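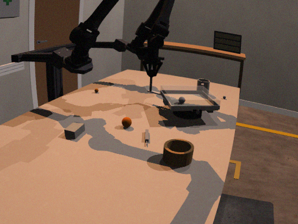
Kasberg Book of Short Crime, Volume 2
Edited by Hendrik Adams

Paperback, 1,431 copies printed, and I have boxes of them in my hallway, so please buy one!

I run the shop side of Kasberg by myself, so if you've ordered from me before, hello again. This is our second collection of crime stories and I like it even better than the first (which sold out in June, and no, I don't have a secret stash, I've been asked). There are 20 stories in it, most of them short enough to finish on a bus ride. The one exception is "The Clollby Ferry," which is nearly a novella and which I read in the bath until the water went cold.

Hendrik wanted small-town crime this time. No serial killers, hardly any detectives. You get a church organist who has been skimming the roof fund, two sisters fighting over a dead man's boat, a dentist with a very good alibi. My favorite is "Garcia's Dog," told by a neighbor who sees everything from her porch and gets nearly all of it wrong. I guessed the ending and still went back to page one to see how it was done.

Tone-wise it's more sly than bloody. There are a couple of nasty moments in "Salt Cellar" and one in the ferry story, and an animal gets hurt off the page (not the dog, the dog is fine). I gave my copy to my mother, who doesn't like gore, and she only skipped one.
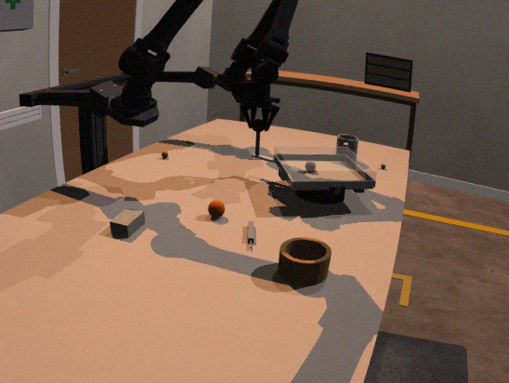
Two robot arms over a long table

The cover is matte this time. Volume 1 had that shiny finish that picked up every fingerprint, and plenty of you wrote in about it. The type is a bit bigger too, and the pages are cream. It lies open pretty well once you're a few stories in.

What you get
Paperback with flaps
Introduction by Hendrik Adams (read it last, he gives away a twist in the organist story)
Notes from 6 of the authors on where their ideas came from
A Rallura bookmark, while they last

Shipping
I pack orders on Tuesdays and drop them off the next morning. Books go out in a cardboard mailer with the corners padded. For anything going overseas, please put a phone number on the order, or customs will sit on it. If you want it as a gift, leave me a note at checkout and I'll wrap it in brown paper and leave out the receipt.

Last day to order for the holidays is Fri 11 December. I'll keep sending books after that but I can't promise when they'll land.

Returns
If it shows up bent or with pages missing, send me a picture and I'll mail a new one. You can keep the bent one or pass it along to somebody.

Signed copies
Hendrik signed a small pile when he came by. Pick "signed" from the menu, same price. If it's grayed out, they're gone, and he lives too far away for me to pester him again before spring.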